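4. Montaje de la mesita Aneck (blanca, plástico, patas desmontables)

Versión de esta sección: 2019-08-13. Sustituye a la hoja suelta que venía en la bolsa de Oltdale. Si tienes la hoja vieja, tírala, el orden de las patas está mal.

4.1 Antes de empezar

Leer entero una vez. Son dos minutos. Luego montar.

Sirve para la Aneck baja, la de tablero rectangular con reborde. Para la Vi (redonda, pata central) ir a la sección 5, no tiene nada que ver.

Hace falta:

- El tablero.
- Las patas, con sus tapones de goma aparte.
- Un paño o tela que cubra la superficie de trabajo. Oscura mejor, se ven las virutas de plástico.
- Un trapo seco.
- Maza de goma, solo si una pata se resiste. Martillo no.

No hace falta destornillador. La Aneck va a presión, sin tornillos. Si en tu bolsa hay tornillos son de otro modelo, avisa a Pasness y no los metas a la fuerza en ningún agujero.

NOTA. Plástico frío = plástico duro. Si la caja viene del trastero o del maletero en invierno, dejarla un rato dentro de casa. Las patas entran mucho mejor.

PRECAUCIÓN. Los tapones de goma son piezas pequeñas. Niños fuera mientras se monta. Y la bolsa de plástico, a la basura enseguida.

4.2 Preparar el sitio

1. Despejar una mesa firme o un trozo de suelo. El suelo vale, pero las rodillas lo notan.

2. Extender la tela. No hay que plancharla ni estirarla del todo, las arrugas no molestan. Lo que molesta es una miga o un granito de arena debajo del tablero: raya. Sacudirla antes.

3. Comprobar que la tela no resbala sobre la mesa. Si resbala, un poco de cinta por debajo, o cambiar de tela. Las sintéticas brillantes son las peores.

4. Abrir la caja por el lado de la flecha. Sin cúter, o con el cúter muy corto. La mitad de los tableros rayados que nos devuelven vienen rayados por el cúter del propio cliente, y eso no lo cubre la garantía.

5. Sacar el tablero y apoyarlo boca abajo. El lado bueno, el liso, contra la tela. El lado del reborde y los nervios, hacia arriba.

NOTA. Boca abajo el tablero parece una bandeja. Es normal que la gente dude y lo ponga al revés. Regla rápida: si ves los alojamientos de las patas, está bien puesto.

4.3 Revisar las piezas

6. Pasar el dedo por dentro de cada alojamiento. Si queda rebaba del molde, quitarla con la uña o con el trapo. Una rebaba de nada y la pata ya no asienta.

7. Mirar las patas. Tienen un extremo con ranura (va al tablero) y otro liso (va al suelo, lleva tapón). La ranura siempre hacia el tablero.

8. No poner todavía los tapones. Sé que apetece. Si se ponen ahora, al apretar la pata el tapón se agarra a la palma y gira todo el conjunto.

NOTA. Las patas son iguales entre sí. No hay delantera ni trasera, ni izquierda ni derecha. La hoja vieja decía que sí, con letras y todo. Error nuestro.

4.4 Poner las patas

9. Primera pata: presentarla en una esquina, ligeramente abierta hacia fuera. No entra vertical del todo, el alojamiento ya trae la inclinación. Si la fuerzas recta, muerde el borde.

10. Empujar hacia abajo con la palma hasta notar el tope. Después un cuarto de vuelta, hacia la derecha. Clac.

11. Segunda pata: en la esquina opuesta, en diagonal. No la de al lado. Así el tablero queda repartido y no cabecea cuando aprietas.

12. Las que faltan, igual. Empujar, cuarto de vuelta, clac.

13. Si no hace clac: sacar la pata, girarla media vuelta sobre si misma y volver a probar. Si tampoco, mirar la rebaba otra vez (paso 6).

14. Si sigue sin entrar, maza de goma, golpes cortos, sobre un trapo doblado en el extremo libre de la pata. Nunca en el lateral.

PRECAUCIÓN. No apoyarse con todo el peso en una pata suelta. El alojamiento es plástico y se abre. Un alojamiento abierto no se repara, hay que pedir tablero nuevo.

PRECAUCIÓN. Nada de pegamento. Con pegamento ya no se desmonta y el tablero se mancha de blanco mate por donde gotea. Nos lo preguntan cada semana. No.

4.5 Comprobar antes de darle la vuelta

Este apartado se lo salta todo el mundo. Y luego llegan las mesas cojas.

15. Con la mesa todavía patas arriba, sujetar el tablero por el reborde con una mano. Firme, por el borde más cercano. La otra mano, a la base de una pata, pegada a la esquina.

16. Mover la pata un poco, adelante y atrás. La base no debe bailar dentro del alojamiento. Que flexe un pelo en la punta es normal, es plástico. Que se mueva abajo, no.

17. Repetir con cada pata, cambiando de sitio la mano que sujeta si hace falta. No arrastrar el tablero por la tela: levantar, girar, apoyar.
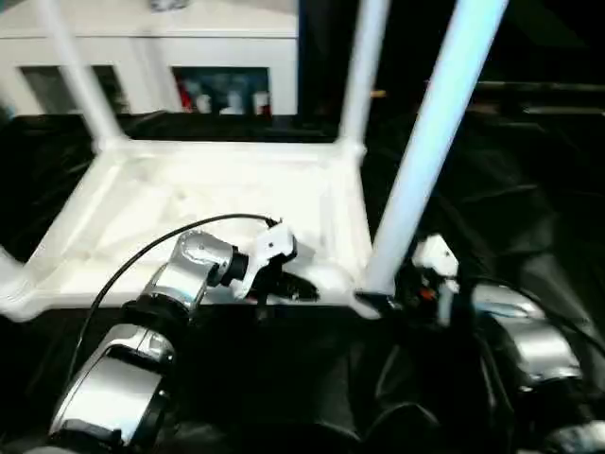
Elsie Gosling escribió sobre este apartado que ella monta la Aneck sola y que lo de la mano en la base de la pata le cambió la vida, que antes agarraba por la punta y claro, siempre le parecía floja. Añade que con la mano arriba haces palanca y acabas aflojando una pata que estaba bien, y pide que se ponga en grande. También pregunta si se puede hacer la prueba encima de una toalla. Respuesta: sí, si es fina. Las gordas ceden y parece que baila la mesa cuando lo que baila es la toalla.

Pues en grande: MANO EN LA BASE, NO EN LA PUNTA.

18. Si una pata baila por abajo: sacarla (cuarto de vuelta a la izquierda, tirar recto siguiendo la inclinación), limpiar, volver a poner. Si sigue bailando, cambiarla de esquina. Si el juego se va con la pata, la mala es la pata. Si se queda en la esquina, es el tablero.

19. Ahora sí, tapones. Uno por pata, hasta el fondo. Humedecer la goma con un poco de agua si cuesta. Aceite no, se caen luego.

4.6 Darle la vuelta

20. Coger por el reborde, dos manos, lados largos. Levantar. Girar en el aire. Posar con todas las patas a la vez.

PRECAUCIÓN. No volcarla apoyando dos patas y dejándola caer. Es la manera más rápida de partir un alojamiento, y hace un ruido feo.

21. Presionar el tablero en las esquinas, una por una. Si cojea, primero sospechar del suelo. Mover la mesa un palmo y probar otra vez. Si cojea en todas partes, volver a 4.5.

4.7 Uso y carga

- Carga máxima repartida: 50 kg. Repartida quiere decir repartida.
- No es un taburete. No sentarse, no subirse a cambiar bombillas.
- Temperatura máxima de lo que se apoye encima: 70 grados. Una taza con su plato, bien. Una sartén recién sacada, no, ni con trapo.
- Al sol todo el verano amarillea. No afecta a la resistencia, pero blanca ya no vuelve a ser.

4.8 Limpieza

Agua tibia, jabón normal, paño blando. El reborde de abajo y los nervios cogen polvo, sobre todo si se guarda boca arriba en un garaje. Cepillo de dientes viejo y listo.

Nada de estropajo verde. Nada de acetona. Lejía muy rebajada para manchas de vino, y aclarar bien.

4.9 Desmontar y guardar

22. Boca abajo otra vez, sobre tela. Quitar tapones solo si se va a guardar mucho tiempo.

23. Cuarto de vuelta a la izquierda y tirar. Si una pata no gira, sujetar mejor el tablero y probar con un guante de goma, que agarra mas que la mano.

24. Patas dentro del hueco del tablero, envueltas en la misma tela, y una goma ancha alrededor. Cabe debajo de casi cualquier cama.

NOTA. Cada montaje gasta un poquito la ranura. Para quien monta y desmonta cada fin de semana (mercadillos, camping) conviene tener una pata de repuesto en casa.

4.10 Repuestos

Pedir a Pasness con la referencia 1822, impresa en la solapa de la caja (en las cajas viejas sale como 1,822, es la misma). Decir si es pata, tablero o juego de tapones. Los tapones van en bolsa de 4, sueltos no se sirven.

Los pedidos de tablero los lleva Toàn Triệu. Para todo lo demás, Oanh Ngô. Si escribes a los dos llega dos veces, y cobrado dos veces, ya ha pasado. En marzo cerramos por inventario y los envíos salen a la vuelta.

Correcciones a esta sección: Thắng Trương. Se agradecen, hay prisa pero se leen.

Secciones relacionadas
Sección 3. Qué hay en la caja, modelo por modelo
Sección 5. Montaje de la Vi (redonda, pata central)
Sección 6. Mesas que cojean: suelo, tapón o pata
Sección 9. Quitar manchas del plástico blanco
Anexo B. Patas antiguas y patas nuevas, compatibilidad
Últimas consultas: «¿Se puede pintar la Aneck?»
Últimas consultas: «He perdido un tapón, ¿vale uno de silla?»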